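What the new line has done to my job

Friday, August 14, 2020

I have packed for Prallano for going on nine years. We do trays and lids, mostly for bakeries and salad bars, and we also repack goods that come back from shops in damaged outer boxes. It is a plain sort of business. The building is one long shed with an office at the front and a lunch room that gets too hot in January and never warms up in July.

In May the company started moving part of the packing over to robots. A few people have asked me what that has been like, mostly relatives who read something in the paper and worry about my pay, so I'm putting it down once and will send them the link.

Before the change there were two packing benches and a checking bench. You took a stack of clear trays off the moulding side, looked each one over, knocked the stack straight, put it in a sleeve and put the sleeve in a carton. A full carton of the shallow trays holds 198. Your hands knew the weight of a stack. After a few months on the bench you could tell when a tray had nested crooked because the stack pushed back at you when you squared it.

We rotated every hour, which meant everyone did some lifting, some checking and some labels. Lifting was the part that wore people out. The cartons don't weigh much, but there are a lot of them, and the pallet starts at ankle height. Two of the people I started with left with bad shoulders and one left with a bad back. I have a wrist that clicks.

The new line came from a supplier called Jasteo. The palletiser went in first and took a weekend. I have no complaints about the palletiser. It lifts cartons, it stacks them square, and it wraps them. The fence around it takes up the space where we used to keep the spare sleeves, so the sleeves now live near the roller door and get dusty. That was raised at the toolbox meeting and has been raised again.

The picking part is harder and is still being worked on. It has to take trays, lids and the odd returned item one at a time and put them where they belong. The software that plans the work is called Sultomel, and it shows up on a screen at the end of each bench as a list of coloured bars. Green is fine, amber wants someone to look, and red has stopped and will stay stopped until a person clears it.

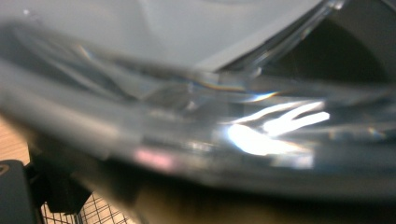
Clear plastic is the thing I know best at work, and it is also where most of the amber bars come from. A cardboard box looks like a box from any side. A clear moulded piece takes on whatever is near it, so you get the bench and the grey of the surroundings smeared through it, and any light overhead turns into a white glare on the curve. Up close the rim and the ridges run into each other until it is hard to say which edge is nearest. I have trouble with it myself if I'm tired, and I can tip a piece one way and then the other until the edge shows. The people from Jasteo told us early on that clear items would be the slow part, and they have been.

So a good piece of my day is now spent on what they call assists. A bar goes amber, I walk over, and I either turn the piece, separate two that have stuck together, or press the button to say carry on. Each assist gets a reason from a list. In the first week the list had three reasons on it, and one of them was "other", so everything was "other". We asked for better ones and got them. "Nested" is the one I press most.

I was doubtful about logging reasons, as I thought it would end up being used to measure us. The supervisor said it wouldn't, and so far it hasn't. The numbers go up on the board by line and by item, with no initials next to them. In one week in June there were 462 assists across both benches. I don't know what a good number is. The board has them going down since then, with a jump whenever a new tray shape comes in.

The speed is not what people imagine. On the shallow trays a decent packer is still quicker over an hour. Over a whole shift it evens out, as the line doesn't take lunch and it does the last hour at the same pace as the first. On lids it is ahead of us already. On the returned goods it is a long way behind, and I would be surprised if that changed soon. Returns can be anything.

Now the part the relatives ask about. Nobody on our shift lost a job over this. Two people who were on labour hire were not kept on after the end of June, and the company said that was to do with orders being down, which they were, with half the cafés in town closed. I can't tell you how much was one thing and how much was the other. I don't think the people in the office could either. It did make for some quiet lunch breaks.

For the rest of us the hours are the same and the base rate is the same. Three people from the floor were trained as line attendants and get a bit extra an hour. I was one of them. The training was two days in the lunch room with a folder, and then a week of following the installer around, which taught me more than the folder. You learn how to clear a jam, how to swap the fingers and the suction cups, how to wipe the camera covers without scratching them, and how to lock the thing off properly before you put your hand anywhere. The lock-off they made us do over and over until it was boring.

My shoulders feel better. I noticed it on a Saturday when I reached up to get the slow cooker down and nothing hurt. My feet feel worse, as I walk between the benches all day on concrete where before I stood on a rubber mat. I asked about shoes and was given a form, and I have since bought my own.

What I miss is the talking. With two people on each side of a bench you could have a conversation that lasted all morning and went nowhere in particular. You knew whose kid had a cold and who was selling a trailer. Attendants work apart from each other, one to a line, and the fans in the cabinets make a steady noise that you have to speak over. We catch up at smoko, but fifteen minutes is gone by the time you have made a cup of tea.

I also find the attention more tiring than I expected. Packing used your hands and left your head free. I planned a whole kitchen once while packing sleeves. Watching bars change colour is the opposite. You can't drift off, and yet for long stretches nothing needs doing. I go home less sore and more worn out, if that makes sense to anyone who has not done it. A couple of us asked whether we could go back to swapping jobs every hour, with one hour on the line and one on the checking bench, and that has been agreed to as a trial. It starts after the stocktake.

The checking bench has stayed as it was. There is still a person there with a lamp, pulling trays from each carton and running a thumb around the rim for splits. Hrytsenko, who are our biggest customer, want a signature on every pallet and have said they won't take a printed one. They order their lids in sleeves of 1000, and a split lid in one of those is no small nuisance to find at the other end.

If you work somewhere that is about to get one of these lines, I would say ask early where everything else is going to go when the fence goes up. Ask who gets trained and whether the extra rate is in writing. Ask if you can see the log. And get a few of your more awkward items in front of the installers in the first week, while they are still on site. We gave them the easy trays first, to be polite I suppose, and the awkward ones turned up after they had driven home, so we had to wait for them to come back.

They are here again next week for the deep trays, the ones with the folded rim. I've put a carton aside for them under the checking bench.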